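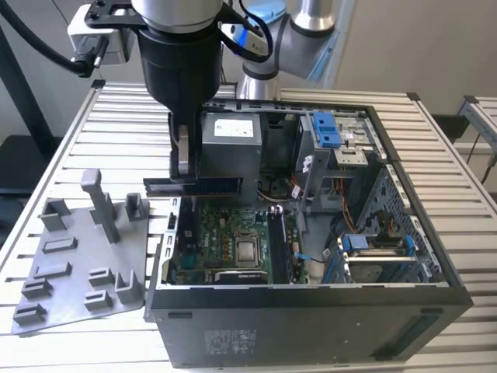
How much memory should I add to my Komano tower?

Start with 8 GB if you mostly browse and write. Photo and music folks will love having more!

Section 2: Adding Memory

A memory upgrade is one of the nicest things you can do for an older desktop, and it's a great first project.

1. Shut down the computer, switch off the power supply, and unplug the cord.
2. Press the power button once to drain what's left.
3. Lay the tower on its side and take off the side panel.
4. Touch bare metal on the case before you pick up a module.

Caution: Hold modules by the edges. Keep your fingers off the gold contacts.

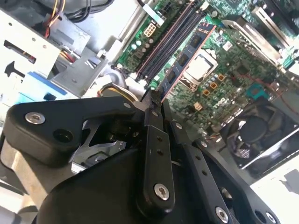 Matching the slot comes next, so keep the chart on the inside cover handy. The motherboard is the big green board in the open case, and the memory slots are on it (long, narrow, with a clip at one or both ends).

5. Open the clips and line up the notch.
6. Press down evenly until the clips snap shut.
7. Put the panel back, plug in, and start up.

Note: The first start can take up to 20 seconds longer. If you see code 1134, reseat the module and try again.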